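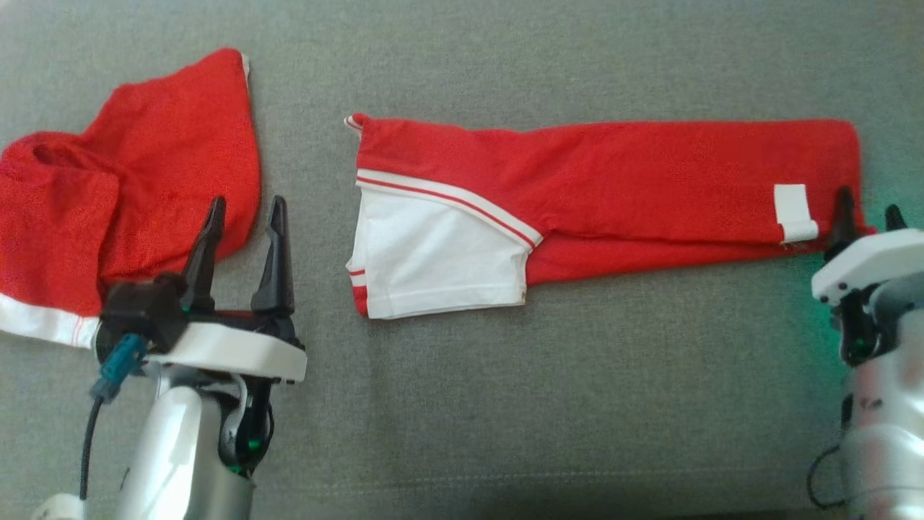
# Folding the red shirts: notes and README

Last updated: April 10, 2019

Hello! I'm Ramil Gatchalian and I look after the kit for Skesar, a five-a-side club in Stundport. We play in red with white bits, we own far too many shirts, and for a couple of years they lived in bin bags in my hallway. This folder is my attempt to sort that out. It has the folding notes, the kit list and a text file of stains I have known (more useful than it sounds).

## What's in the folder

- `README.md` is the thing you're reading
- `folding.txt` has the long version of the steps further down
- `kitlist.csv` has one row per garment, 101 rows at the moment
- `stains.txt` is mostly grass, plus one curry

The columns in the kit list are number, size, trim, condition and box. "Trim" is there because we've bought from different places over the years, and the white bands with the thin red line don't all match. If you're making up a team's worth, sort by trim first and size second, or somebody will moan about it at kick-off.

## Folding

I do mine on the grey settee. Any soft flat surface will do, but I like a bit of weave in the fabric as it stops the shirt sliding about while you're smoothing it.

1. Take one from the heap, give it a good shake and turn it the right way out.
2. Lay it face down and pull the hem straight. Do the hem before anything else, it saves so much fiddling!
3. Fold lengthwise, one side over and then the other, until you've got a long narrow strip. Sleeves go inside.
4. Run your hand along it. Gentle wrinkles are fine, we're not a shop.
5. Fold the strip in half, then in half again, and put it in the box standing on its edge.

If you can find the little white label before step three, check the size against the list then. I used to check at the end and had to unfold half of them again (twice in one evening, and I was not nice to be around).

You can leave a strip as it is if you need to go and put the kettle on. The bunched-up ones are another matter. They crease badly if they're left in a heap overnight, especially round the collar, so at least flatten them out before bed.

## Boxes

There are 2 boxes, Hepburn and Sultari, named after the pitches we play on. Hepburn has the everyday shirts. Sultari is for cup games and the ones with decent trim, so please put them back in the right one. I spent most of February swapping them over.

## Still to do

- Shirt number column is blank for the older lot
- Add shorts? They fold differently and I haven't settled on a way I like
- Split `stains.txt` by fabric
- Ask for the long-sleeved ones back from last year's goalie

Corrections are very welcome, just edit the list and put your initials in the last column. If you've got a better way of dealing with sleeves, add it to the bottom of `folding.txt` and I'll try it on the next wash.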